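4.2 Unloading a steamer

The second chore in our set is moving steamed buns from an electric steamer to a plate. We chose it after Kadir Eren, who ran the Gonport kitchen trials, pointed out that every chore on our first list involved rigid objects with flat sides. A bun has neither. It is soft, it tends to stick to whatever it was cooked on, and a cook who drops one has lost it. Published demonstrations of kitchen manipulation lean heavily on plastic fruit and empty mugs, and we doubt that results on those carry over to food.

Two conditions were used. In the tool condition one arm works a flat utensil inside the pot while the other waits over the plate. In the bare condition there is no utensil and the gripper goes into the steaming insert itself. The Berkdale group reported in September that a similar pair of conditions gave nearly equal results on rice cakes, and we wanted to see whether that held for a deeper vessel.

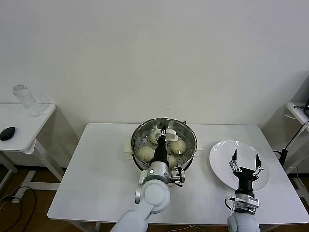

Can a two-armed robot be left to unload a steamer without a person standing by? On our evidence it can't be, since too many attempts end with a bun that is torn, dropped or still in the pot, and the system has no dependable way of telling which of these has happened.

We logged 886 attempts over both conditions. An attempt was scored as complete only if the bun reached the plate with its skin unbroken and came to rest within the rim. We did not award partial credit. Several earlier papers count a lift as a success whether or not the object arrives anywhere, and we think this has made the field look further along than it is. A person clearing the table would not describe a bun on the floor as a successful lift.

Most failures came at the point of first contact. In the tool condition the utensil has to get under the bun without pushing it against the wall of the pot, and the policy showed little sign of having learned the difference between sliding and shoving. In the bare condition the trouble was clearance. The gripper enters from above, the rim limits the angle of approach, and the fingers have to open somewhere between the bun being picked and its neighbors.

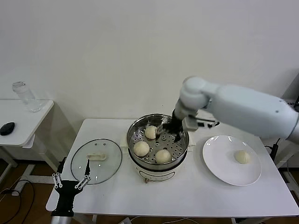
Figure 7. Bare condition: three buns in the insert, one on the plate. The lid lies on the table to the left of the steamer.

The lid deserves a remark. In all trials it was taken off by a person before the robot started, as was also done in the Azevedo benchmark and, as far as we can tell from the methods section, in the Drikport study. Neither paper mentions it in the abstract. Lifting a lid off a steamer in use means dealing with steam, condensation on the glass and a camera view that fogs, and we would guess that this step is harder than anything we measured. Readers should treat our numbers as describing the easy half of the job.

We also asked how much the layout mattered. In 47 further attempts we shifted the steamer sideways on the table between trials and left everything else alone. Completion dropped in both conditions, more sharply with the utensil. The authors of comparable systems usually describe such changes as minor. In a home kitchen they happen every time someone wipes the counter.
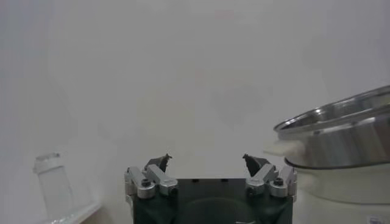 Wrist cameras are often offered as the remedy for this kind of fragility, the argument being that a view which travels with the hand makes the position of the base less important. We found the benefit smaller than claimed. A wrist view gives a good account of the fingertips and a poor one of the task: with the gripper held open between the bottle and the pot, much of what the camera takes in is plain white wall, and the pot runs out of view on one side. The cloth sticking out below the rim is a further difficulty. It is soft and bunched, and its shape at the start of one trial says little about its shape at the start of the next. Adding the wrist stream to the head camera helped with the final approach and did almost nothing for the choice of which bun to pick.

None of this shows that the chore is out of reach. It does suggest that claims of readiness should be tied to the whole job, lid included, and to kitchens where the furniture moves.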